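**1/** Thread on a result from our data collection work. Short version: in handheld gripper demos, the state of the finger pads matters more to the trained policy than I had assumed, and our usual fix made it worse.

**2/** Setup. A person holds one gripper in each hand and does the task at a small table. We record the view from the grippers and the view from the head. No robot arm during collection. The policy is trained on those recordings and then run on the two-arm system at Lekano.

**3/** Dataset for this test: 606 demos, small-part sorting into a grid tray, collected by five people. Samer Harb went through every one and labeled pad condition from the gripper view. Two labels only, intact or damaged. We tried a finer scale first and the labelers disagreed too often to use it.

**4/** Tray station, and a gripper view where the left pad has frayed and the right one is intact: 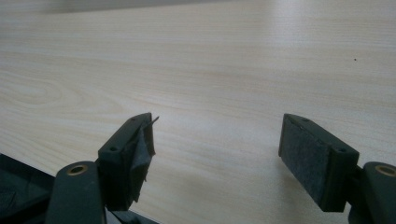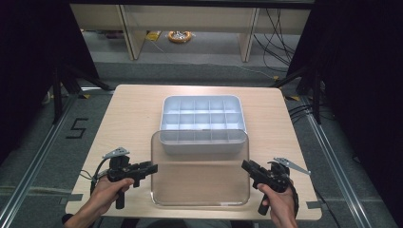 **5/** People compensate for a bad pad without noticing. They close further, tilt the wrist, or push the part against the tray wall. Those moves end up in the demo as if they were part of the task. The policy copies them on hardware with fresh pads, where they make no sense.

**6/** Our old rule was to drop any episode with visible pad damage. That cost us 13 percent of the data, and most of it came from the hard cells in the tray corners. So the filtered set was cleaner and also thinner exactly where the policy was weakest.

**7/** What we do now: keep all episodes, feed the pad label in as one extra input, and set it to "intact" at run time. Same network, same training length. Corner placements failed 11 times in the evaluation with the filtered set and 5 times with the label. Same number of trials for both.

**8/** Caveats. One task, one table height, one pad material. Athina Tsakiris pointed out that the label may also be picking up operator fatigue, as pads tend to go late in a session. We can't separate the two with this data. Swapping in worn pads at the start of a session would do it.

**9/** Jad Geagea asked if the label could be predicted from the gripper view instead of set by hand. Probably, at least for loose material hanging off the face. Pads that have gone slick but look fine are the harder case, and I have no numbers on those.

**10/** Labels and the training config go into the Nenora repo in December, after Hussam Sabbagh finishes the second pass on the labels.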